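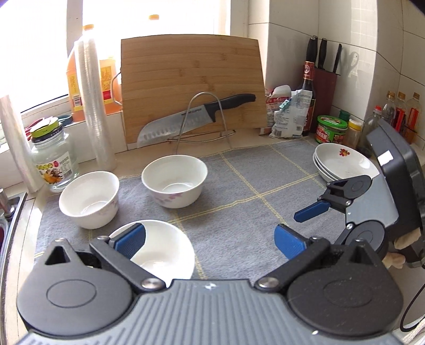

The Dishes Are Not the Point

Every few months somebody sends me a chart showing that robots have gotten better at housework. The line goes up and to the right, as lines in charts are raised to do. The most recent one came from Kavitha Kaimal, who runs the manipulation group at Clekel and who knows perfectly well that I am going to be difficult about it.

Her result deserves to be taken seriously, so I will try that first. Her group wanted to know whether a robot learns more from many demonstrations in one kitchen or from a few demonstrations in many. The demonstrations come from people working with a hand-held gripper in each hand, doing ordinary chores: stacking bowls, shifting plates, clearing a patch of counter. No robot attends. The arm meets the task later, in a lab, and is expected to have picked it up secondhand, like the rest of us with taxes.

They gathered 200 demonstrations in a single kitchen and trained on those. Then they gathered the same number spread over 21 kitchens and trained again. In a kitchen neither model had been shown, the second one stacked bowls a good deal more reliably. The first did beautifully at home and went to pieces on the road.

I believe this. I also think the field is going to draw the wrong lesson from it, which is that kitchens are a kind of fuel and we should burn more of them. Yuzhen Zheng has already put out a note proposing to scale the collection up to whatever her funders will bear. Nowhere in it does she say what is in a kitchen that helps.

My guess is that it's the junk. A research bench has a bowl on it, chosen from a catalog, under a lamp that was chosen too. A home counter has bowls with flowers on them, sitting in front of a knife, a sauce bottle, packets clipped shut, and a window that turns half the view to plain white. Any model that learns "bowl" by noticing "the pale thing against the dark table" is in trouble there, and should be.

Plates are worse, and I wish people wrote about them more. A glossy plate throws the light back in patches that have no business being shaped like that, and it tends to live on top of another plate. The gripper has to open wide and come at the rim from both sides. Two hands help, if each knows what the other is up to, and in the published work this last part is usually handled in a single sentence with the word "coordinated" in it.
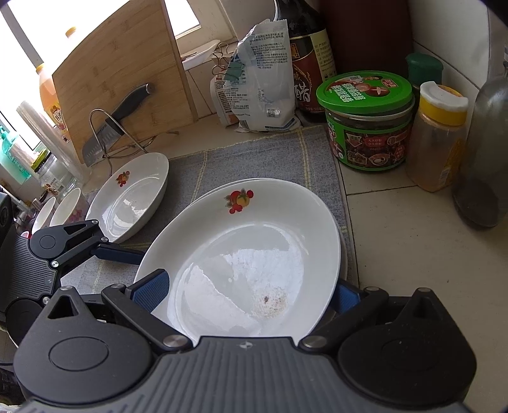
Plate handling with two hand-held grippers. The printed fruit and the glare are typical of the home recordings.

Kimutai Laizer, who collected many of the Clekel demonstrations, told me the instruction sheet began as a full page and ended as 3 lines. The long version told people how to approach a rim. The short one told them to put the dishes where they would like them to go. The data from the short version was messier and trained a better model, a fact that appears in the paper's appendix, on the page where papers put the things they found out.

That appendix is where I would spend the money. The headline experiment changed everything at once: the light, the crockery, the counter, the height of the person holding the tool. Twenty-one kitchens also means a lot of different people, and people differ in how they pick up a bowl at least as much as bowls differ in being picked up. Maybe the model learned to cope with clutter. Maybe it learned that there are several decent ways to do the thing. The chart can't say, and the line goes up either way.

Jozef Desmet tried to pull these apart at Plistelen last May, with 7 people sharing one kitchen and rearranging it between sessions. It was a small study and he got a small answer: new people helped, new clutter helped, and he could not tell which helped more. He wrote it up saying so. It has been cited mainly by me.

Kipchumba Ndung'u argues against all this, and he argues well. He says that if variety works, you should buy variety, and leave the autopsy for when it stops working. Airplanes flew before the theory was tidy. I grant him the airplanes. But the early ones crashed in ways that people went out and looked at, and our failures mostly get averaged into a percentage. A model that drops one bowl in seven may be dropping the same kind of bowl every time, and I would like to meet that bowl before we record another kitchen.

So my request to Kaimal's group, and to anyone with a pair of grippers and a patient relative, is modest. Keep the kitchens. Hold one thing still while you change the others, and report failures by object. Move the appendix to the front. If the line in the next chart goes up a little less steeply as a result, send it to me anyway. I will be difficult about that one too, but for less time.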